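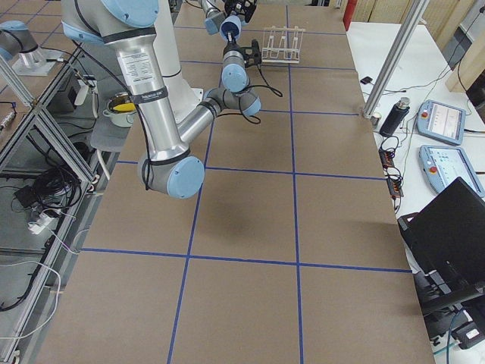

Figure 3. Work surface for the kitchen tidying trials, with two arms, a taped grid, a wire rack, a small pot and a folded cloth.

4.2 Household chores on a gridded table

The second group of trials asked whether two arms of an ordinary industrial type can tidy up a small set of kitchen items without help. We chose tidying over cooking or washing because a person can do it with little thought, and because earlier work at Castmont had reported good results on single items and said little about mixed ones.

The table was covered in brown cardboard and divided into cells with blue tape (Figure 3). The cells let us describe a starting layout in a few words and set it up again later. They were not used by the controller. Objects were placed by hand before each trial, and the operator then stepped back and did not touch the table until the trial ended or an arm stopped on a fault.

Three chores were tested. In the first, an arm had to take an item out of the small pot and put it down in a named cell. In the second, it had to place a flat item upright in the wire rack. In the third, it had to pick up a folded cloth and lay it down in another cell, still folded. Each chore was run 100 times, for 300 trials in all. A trial was scored as a success only if every item ended where it was supposed to be and nothing else had moved out of its cell.

The pot chore was the most reliable. Most failures came from the gripper touching the rim and dragging the pot along with it. Lowering the approach speed helped, but it made a slow chore slower. Rack placement failed more often. The loops leave little room for error, and a small tilt in the grasp was enough to catch the item on the wire. When this happened the Virkton planner usually tried the same motion again, with the same result.

The cloth was the hardest. The arm could lift it in most trials, but it seldom stayed folded. We tried a two-arm version, with one gripper at each end of the fold, and this was better when the cloth lay flat at the start. It was no help when a corner was tucked under. The Illés grasp detector was trained on rigid objects and gave poor grasp points on fabric.

Time is a separate problem. A person we asked to do all three chores in a row finished before the arm had completed the first. For a shop floor running the same motion all day this may not matter much. In a home it probably does, and the Banance scoring rules, which we follow elsewhere in this paper, put no limit on time at all. We report durations alongside success rates in Section 4.3.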